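Rundstead Releases Hand-Guided and Remote Teaching Package for Bench-Mounted Arms

Version 5 of the Rundstead Teach software adds remote demonstration, segment-level editing and a shared task file format

KORCOMBE, September 2018. Rundstead today released version 5 of Rundstead Teach, the software used to record manipulation tasks by demonstration on bench-mounted robot arms. The release supports two methods of input. In the first, an operator holds the arm at the wrist and moves it through the task by hand. In the second, the operator drives the arm from a separate hand controller. Both methods write to the same task file, and a single task can contain segments recorded with either one.

Earlier versions supported hand guiding only. Users who wanted to record a task from a distance had to run a third-party controller and convert the output, a process that discarded gripper force values and required the time base to be rebuilt. Version 5 records joint position, gripper opening, gripper force and operator input on one clock.

"Hand guiding is quick for large motions and poor for small ones," said Afia Atinga, product lead for Rundstead Teach. "The operator's arm is in the workspace, the operator's body blocks the camera, and the weight of the hand shows up in the force readings at the moment of contact. With the remote controller those problems go away, but the operator loses the feel of the arm. Most of our test users ended up switching between the two within a single task, so we built the file format to allow it."

Placement Tasks

Development of the release centered on pick-and-place work with mixed objects, where the arm takes an item from a container and puts it into an opening of fixed size. The task is simple to state and difficult to script. Items differ in shape, stiffness and surface, and a grasp that holds a rigid block will deform a plush toy enough to change how it passes through a round hole. Demonstration lets the operator set the grip and the approach angle for each kind of item without writing a separate routine. 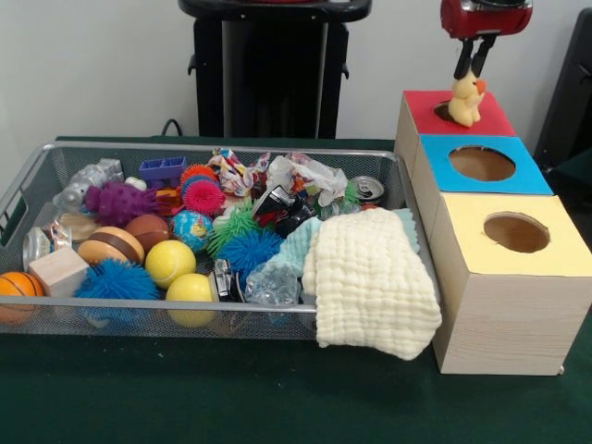
Each demonstration is divided automatically into segments at changes in gripper state. A typical placement produces five: approach, close, transfer, insert and release. The operator can replay any segment alone, delete it, or record it again from the stored start position. In version 4, an error during insertion meant repeating the entire demonstration, including the grasp.

Segment boundaries can be moved by hand in the editor. The software holds the arm's position and velocity continuous across a moved boundary and rejects an edit that would exceed the joint limits set in the cell configuration.

Changes in Version 5

Remote demonstration is available with the Hikent two-axis grip controller and with any controller that follows the published input specification. Motion scaling can be set between 1:1 and 5:1 and can be changed during a recording by means of a thumb switch. The scaling value in effect is stored with each sample.

Gravity compensation for hand guiding now accounts for the mass of the gripped item. The value is measured after the gripper closes, and compensation is adjusted before the arm is released to the operator. Users of version 4 reported that the arm sank slightly after a heavier item was picked up.

The camera view is recorded alongside the arm data. Up to 12 fixed cameras can be assigned to a cell, and dropped images are marked in the file. Previous versions filled gaps by repeating the last image without notice.

Task files can be exported in an open format documented in the release notes. Files from versions 3 and 4 can be imported, although imported files carry no operator input channel.

Pilot Use

The package was tested beginning in June at Akgül, a contract packing firm with mixed-item kitting lines. Nine operators took part, none of whom had programmed a robot before. The group recorded 300 demonstrations across two cells, using hand guiding for approach and transfer and the remote controller for most insertions.

Nithin Rai, who manages process engineering at Akgül, said the segment editor had the largest effect on daily work. "An operator would do a good grasp and a good carry and then catch the rim of the opening on the way in," Rai said. "Under the old version that recording was thrown out. We now keep the first part and redo the last part. The other thing I would mention is the scaling switch. People set it high and leave it there, and the transfers get slow. We ended up writing a line in the work instruction about turning it back down."

Feedback from the pilot led to three changes before release: an audible tone at each segment boundary, a larger on-screen display of the current scaling value, and a lockout that prevents a switch from remote to hand guiding while the arm is in motion.

Availability and Requirements

Rundstead Teach version 5 is available now to customers with a current maintenance agreement and can be downloaded from the customer portal. Remote demonstration requires a controller, sold separately, and firmware at the level listed in the release notes. Cells with a light curtain must have the hand-guiding zone revalidated before version 5 is put into use.

Version 4 will receive security fixes only. Version 3 is no longer supported.

Operator training is offered at the Korcombe facility and on customer premises. The course covers cell setup, both input methods and file editing.

About Rundstead

Rundstead develops software for teaching and supervising robot arms in light assembly, kitting and laboratory handling. The company is based in Korcombe.

Media and technical inquiries should be directed to the Rundstead press office in Korcombe.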